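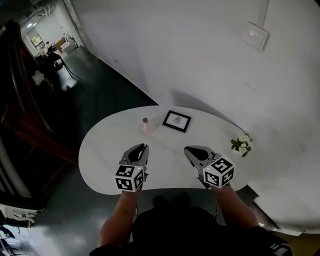 Page last changed: March

Otar 406 table, kidney top, white veined
Supplied by Hotstead

14 shares
2 comments

The Otar 406 is a fixed-height table with a white top and faint grey marbled veining. The outline is an oval drawn in on one long side to give a shallow kidney shape. It is sold for reception rooms, small studios, consulting rooms and home use, and is normally placed with the inward curve towards the user. It can also be turned round, with the inward curve to a wall, but the usable depth behind the curve is then difficult to reach.

The top is made by Grinholm and the underframe by Mac Giolla. Hotstead assembles neither part before dispatch. The two components are packed separately and carry the same order reference on the outer label. If the references differ, do not open either pack.

Top

The veining is faint and grey on a white ground. It has no repeat within a single top, and the pattern differs from one top to the next. We cannot match veining across an order of several tables, and we do not accept returns on the grounds of pattern alone. Customers who need two tables to stand side by side should say so when ordering, so that both tops can be taken from the same production batch. The ground colour will then agree. The veining will not.

The shape has no straight edge. Clamp-on accessories (lamps, monitor arms, cable trays) are designed for straight edges and will bear on two points only when fitted to a curve. We advise against them. Free-standing lamps are suitable.

Maximum load is 60 kg, evenly distributed. Do not sit or stand on the table. Do not place a concentrated load at either rounded end, where the top extends beyond the underframe.

Underframe

Each foot has 10 mm of height adjustment. Turn clockwise to lower, anticlockwise to raise, viewed from above. Adjust with the table unloaded. On smooth or polished floors, fit the felt discs supplied in the fixings bag after levelling, and check the level again once they are on. The discs are not suitable for floors that are washed daily; rubber discs are available from Hotstead as a spare part.

Assembly

Two people are required. Lay the top face down on a blanket or on its own packing. Position the underframe so that the arrow on the cross-member points towards the inward curve. Start all screws by hand before tightening any of them. Tighten in diagonal order with the key provided. Power drivers must not be used, and damage to the threaded inserts caused by a power driver is not covered.

Turn the table over with one person at each end. Lift by the underframe. Do not drag the assembled table or let it pivot on two feet.

Re-tighten all screws after the first month of use and once a year from then on.

Surface care

Wipe with a soft cloth and warm water. A small amount of washing-up liquid may be added. Dry with a second cloth, particularly after cleaning near the edge. Grease marks can be removed with an alcohol-based glass cleaner, sprayed on to the cloth and not directly on to the table.

Do not use scouring powder, cream cleaners, wire wool, melamine sponges or acetone. Vases and plant pots should stand on a mat, as standing water under a base can leave a ring. Cut flowers laid directly on the top should be removed the same day: sap and pollen will mark a white surface, and lily pollen in particular should be lifted off with adhesive tape before any water is applied. Cosmetic bottles and other small containers with a coloured liquid should be wiped underneath before they are put down.

Picture frames and similar objects with metal corners or hanging hardware should be lifted when moved. Fine scratches show less on the veined finish than on plain white, but they cannot be polished out.

Position

Leave enough clearance along the wall side for a hand to pass between wall and table. With a curved wall, stand the table so that the outer curve follows the wall, and check the position of skirting, switches and surface conduit before deciding on a permanent place. Strong direct sunlight over long periods may change the ground colour. Objects left in one position will then show as a paler or darker outline.

Supply

The 406 is held in stock. Deliveries leave Hotstead each Tuesday and are made to the ground floor only. Upper floors can be quoted for, subject to the staircase. The top does not come apart and must be carried on edge through doorways.

The price covers top, underframe, fixings bag, key, felt discs and instruction leaflet. Bottle, framed drawing and flowers shown are not included.

Replacement tops are available for existing Mac Giolla underframes of the same pattern. Older underframes without the arrow on the cross-member have a different hole spacing and will not accept the current top. Send a photograph of the underside to Oisín Rafferty in the spares office before ordering if there is any doubt.

2 comments
14 shares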